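Wultudeo Bench Cell: Set-up and Planning Guide
Section 2. Planning and Budgeting Before You Order

Last updated: Apr 18, 2024
Reading time: 5 minutes

2.1 Purpose of this section

This section is for departments that intend to buy a Wultudeo bench cell for small wiring and board-handling work. It covers the choice of task, the budget, the bench and the order form. It should be completed before a quotation is requested. Installation is dealt with in Section 3.

The person completing this section should have access to the department's equipment budget and to the room where the cell will stand. Where these are held by different offices, both should see the finished planning sheet.

2.2 Define the task first

1. Write down the single task for which the cell is being bought. Use one sentence. "General electronics work" will not be accepted on the order form.
2. List every part the gripper will be expected to hold, including wires, and give the smallest thickness of each.
3. List every part that will lie on the bench but will not be held.
4. State how parts will be presented: flat, tilted, on a support or in a fixture.
5. State who will load and clear the bench between runs, and how much of their time has been agreed.

Note: Thin insulated wire should be entered separately from rigid parts. It bends between the fingertips and the point of attachment, and the choice of fingertip covering depends upon it.

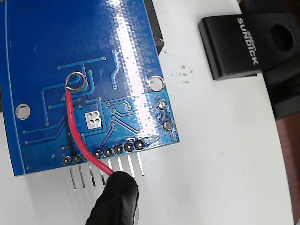
6. Mark each part on the list as "supplied by us" or "to be bought". Parts marked "to be bought" are carried forward to the consumables line in 2.3.
7. Have the list signed by the head of the department before going further. Changes to the task after signature require a new sheet.

Caution: Do not plan for work on boards that are connected to a supply. The cell is to be used on unpowered boards only.

2.3 Prepare the budget

The budget sheet has four lines. All four must be filled in, even where the amount is nil.

1. Equipment. Enter the price of the arm, controller, gripper and cameras as given in the Cernton price list current on the day of application. Do not use a price from an earlier quotation.
2. Bench and fixtures. Enter the cost of the worktop, brackets and any printed parts. Departments with their own printer should still enter the cost of material and of staff time.
3. Consumables. Enter the cost of practice boards, wire, fingertip coverings and cleaning materials for the first year. The planning allowance is 284 pounds for each cell. Departments doing soldering alongside the cell should enter a higher amount and attach their working.
4. Support. Enter the cost of the Jasbridge service plan, or write "own staff" and name the post responsible.

Note: Practice boards are the item most often left out. Scrap boards of the same outline and pin layout as the working part are suitable and may be entered at nil cost if the department already holds them.

Note: Allow for two sets of fingertips. One set should be kept in a closed bag as a spare and should not be used for trials.

Caution: Do not move money from the support line to the equipment line in order to buy a larger arm. Applications in which the support line is blank are returned.

2.4 Plan the bench

1. Choose a worktop with a plain, light, matt surface. Patterned tops make small parts harder to pick out in camera views.
2. Check the lighting at the time of day when the cell will be used. Glossy boards throw back light from overhead lamps, and a movable or shaded lamp may be needed. Enter its cost on line 2.
3. Decide where tools, sponges and spare parts will rest during a run, and mark these places on the bench plan.
4. Draw the route of every cable from the worktop to the floor. Leave enough slack for the full travel of the arm.
5. Leave clear space between the working part and any other item, so that the gripper can approach from more than one side.
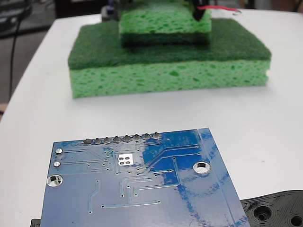 Šindelář, commenting on the previous issue of this section, wrote that the bench plan had cost the department more time than the rest of the form put together, and asked whether it could be made optional for a second cell of the same type. "We drew the same worktop again and the prices were the only thing that changed," the comment ended.

The request has been accepted in part. A department ordering a second cell for the same task may refer to its first bench plan, provided that the room, worktop and lighting are the same. The cable routes must still be drawn afresh, as two cells seldom share the same outlets.

2.5 Arrange a trial

A trial is recommended before any order that includes fixtures made to measure.

1. Book the trial through Cernton at least 5 weeks ahead. No trials are held in July.
2. Send the signed task sheet with the booking.
3. Bring the department's own boards and wire. Results obtained with other parts should not be used to support an application.
4. Lay out the bench as drawn on the plan, including items that will not be handled.
5. Record the position of the board and its supports before each run, and return everything to the same place afterwards.
6. Note any item that had to be moved by hand during a run, and the reason.

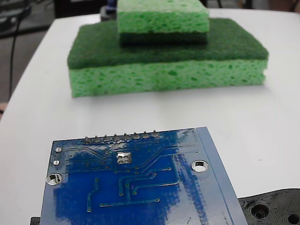
7. Compare the notes with the task sheet. If a part could not be held as listed, correct the entry and ask for advice on fingertips or fixtures before placing the order.
8. Add the cost of any extra fixture to line 2 of the budget and have the total signed again.

Note: The trial fee is taken off the price of the cell if an order follows within the same budget year. It cannot be carried over.

Caution: Keep hands and loose clothing away from the arm while it is enabled. Visitors attending a trial should stand outside the marked area.

2.6 Submit the order

1. Attach the task sheet, budget sheet, bench plan and trial notes, in that order.
2. Check that the delivery address is that of the room and not of the central stores, unless stores staff have agreed to hold the crates.
3. Confirm that the doorway and lift will take the largest crate. Dimensions are printed on the quotation.
4. Send one copy to Cernton and keep one with the department's equipment records.

Orders are acknowledged in writing. The delivery period runs from the date of the acknowledgement. If no acknowledgement has arrived after two weeks, contact the Cernton order desk and quote the number at the head of the budget sheet.

Related items

Section 1. What Is Supplied with the Bench Cell
Section 3. Unpacking and Fixing the Arm
Section 4. Fitting and Changing Fingertips
Jasbridge Service Plan: Terms and Renewal
Blank Budget Sheet and Bench Plan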